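Ruswood的旧物修理铺搬家了，这回总算不漏雨

先报个信：我们街区那个旧物修理铺Ruswood，三月里从河边的老铁皮棚子搬到了原来的Triveck五金店楼上。新地方已经开门，下午两点开始收东西，晚上八点关灯。我去了两回，一回是凑热闹，一回是真有东西要修（我妈那台收音机，后面会讲），所以这篇就由我来写了，哪里写得啰嗦，大家多担待。

不熟悉的朋友我交代两句。Ruswood不卖东西，也不收古董，就是一帮会动手的人凑在一起，教你把坏了的台灯、电饭锅、雨伞、拉链、椅子腿自己修好。你带东西来，他们出工具，出桌子，有时候出一个在旁边看着你别把手指头夹了的人。零件钱自己付，手工不收钱，想给的话门口有个铁罐子。我第一次去是好几年前了，带着一把断了骨的伞，修了一下午，伞到现在还在用，就是撑开的时候会"咔"一声，把旁边等车的人吓一跳。

老棚子大家都有感情，可那个屋顶真是没法说。一到梅雨天，里头就跟外头差不多，坐在窗边那张桌子的人得打着伞拧螺丝。去年夏天有一场大雨，我正好在，看见好几个人把缝纫机抬起来往墙角挪，抬到一半发现墙角也在漏，又抬回来。搬家这事就是那天晚上提起来的，拖拖拉拉到今年才成。

新地方在二楼，楼梯有点陡，抱着电风扇上去的话要喘一喘。不过一进门就觉得值了，窗户朝南，下午的光能一直照到里面那排架子。房租每月2510块，比老棚子贵，贵出来的那部分由楼下的Dustudik分担。Dustudik是做丝网印刷的小工作室，他们白天用二楼的水槽洗网版，修理铺下午才来人，两边错开，挺合适。我问他们会不会互相嫌吵，印刷那边的姑娘说，缝纫机的声音她听着犯困，别的倒没什么。
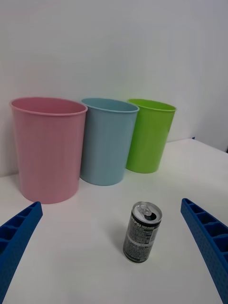
先说说我最关心的零件，修东西的人都懂，手艺差一点还能慢慢磨，找不到一颗对得上的螺丝是真要命。老棚子那边的零件全堆在饼干盒和鞋盒里，盒子上写的字早就糊了，你要找一颗小螺母，得把半屋子的盒子翻一遍，翻完手上全是灰。这次搬家大家下了决心要分类，怎么分吵了好几个晚上，有人主张按尺寸，有人主张按材料，还有人想编号做成表格贴在墙上。我是坚决站在按颜色那一边的：像粉红、浅蓝、黄绿这样三只敞口的塑料桶，靠着白墙一字排开，谁站在门口都分得清，小孩子也能帮着放。编号那套我不反对，可我记不住，我连自己家的门牌都写错过。眼下还没吵出结果，大家暂时各放各的，下个月再说。

主持搬家的是Tín Mai，常来的人应该都认得。他以前在自行车厂做过装配，说话慢，干活快，搬家那几天基本住在店里。我跟他聊的时候他正趴在地上量踢脚线，头也没抬。他说老棚子最后一天，他一个人在里面多坐了一会儿，把墙上那张旧的工具轮廓图揭下来了（就是那种用黑笔把每把钳子的形状描在板上的图），卷起来带到新地方，可是新墙的尺寸不对，挂不下，现在立在门后面。"先立着吧，"他说，"哪天有人嫌碍事了，就会有人去锯。"

搬家用了四趟车。最重的是那台老台钻，几个人从楼梯上一级一级往上挪，中间歇在拐角，有位住三楼的老先生下楼买菜，被堵住了，干脆坐在台阶上跟大家聊起天来，聊他年轻时候也用过这个牌子的台钻，聊到最后菜也没买成。后来他成了新铺子第一个登记的客人，带来一只走得不准的闹钟。

说到登记，老本子也跟着搬过来了。去年一年登记了841件东西，雨伞最多，台灯第二，第三我没想到，是毛绒玩具。翻那个本子特别有意思，每一行写着什么东西、哪里坏、修好没修好，有的后面还加一句闲话。有一行写的是"电吹风，只出冷风，主人说夏天再来"，后面就没有下文了，也不知道那位夏天来过没有。还有一行写着"熊，左耳"，修好那栏画了个勾，别的什么都没写。我看着那个勾高兴了半天！

好，讲讲我妈那台收音机。它开机有声音，一调台就没了，我自己在家拿棉签擦过，越擦越糟。那天给我看的是Vi小组的人。Vi是Ruswood里面专门弄小电器的一拨，名字怎么来的说法很多，我就不掺和了。小组里一位戴老花镜的大姐让我自己拆，她坐在对面指挥。我拆到第三颗螺丝就滑丝了，她叹了口气，递给我一根宽橡皮筋，让我垫在螺丝刀头和螺丝之间再拧，一下就出来了。这招我回家以后到处跟人讲，讲得我妈都烦了。

毛病出在调台的那根拉线上，松了，绕在小轮子上打滑。换了一根线，绕了三次才绕对方向，前两次都是往右拧指针往左跑。装回去以后一开，出来的是天气预报，说夜里有小雨，旁边一桌修椅子的人全抬头看天花板，看完又都低头笑了。在老棚子待久了，都有这个毛病。

有几件事情跟想去的朋友说一声，省得白跑：

微波炉还是不收，里面有高压的部分，大姐说得很严肃，你抱来了也得抱回去。

电动车电池也不收。

大件家具先打电话，楼梯转角比看上去窄，有人抱了一张茶几上来，卡住了，最后把四条腿卸了才过去。

雨伞随时可以来，会修伞的人每天都在。伞骨有存货，伞布没有，布破了要自己带一块差不多颜色的，或者你跟我一样不讲究，什么颜色都行。

毛衣和袜子归织补那一桌，那一桌目前只有傍晚有人。想学的话最好五点以后到，早了只能自己对着针线发呆。

再说说钱的事，好几个邻居问过我。搬家花的钱主要来自去年秋天那场旧货集市，剩下的靠大家凑。现在还差2000块，想用来换楼梯口的灯和做一排正经的架子。灯的事比较急，天黑以后那段楼梯全靠二楼门缝里漏出来的光，我下楼的时候是扶着墙一步一步蹭下来的。门口的铁罐子也搬过来了，还是原来那个，盖子还是盖不严。愿意往里放一点的，他们会很感谢；不方便的，带两个多余的灯泡或者一把用不上的螺丝刀去，也一样欢迎。

架子我特地问了，打算自己做，木料用老棚子拆下来的那些工作台面。Tín Mai说那批木头泡过水又晒干，好几年了，该弯的都弯完了，再用反而放心。他已经画了图，我看了一眼，没看懂，只看懂最上面一层很高，我踮脚也够不着。我说这层给谁用，他说给他自己放饭盒。

印刷那边也想趁这个机会一起弄点活动。初步说的是，你修好了什么，可以去楼下给它印一枚小布标，缝在上面或者系在把手上，写着修好的月份。我觉得这主意太可爱了，当场就报了名，虽然收音机上没地方缝。印刷的姑娘想了想说，可以系在天线上。我妈知道以后的反应是：天线上挂块布，那还收得到台吗？我回去试了，收得到。

老棚子以后怎么办，现在还没有准信。有人说要拆，有人说河边要修步道，棚子留着给遛狗的人避雨（避雨这个用途，我个人持保留意见）。我上礼拜路过，门上挂了锁，窗台上还有一只谁忘了拿的搪瓷杯子，蓝边的，杯底磕掉一块。谁的杯子，有空去取一下，或者跟我说一声，我替你捎到新店去。

新店的门不太好认，在Triveck五金店旧招牌的右手边，招牌还没拆，别以为走错了。门铃坏的，直接推。对，修理铺的门铃是坏的，我问过了，已经排在登记本上，前面还有好几把伞。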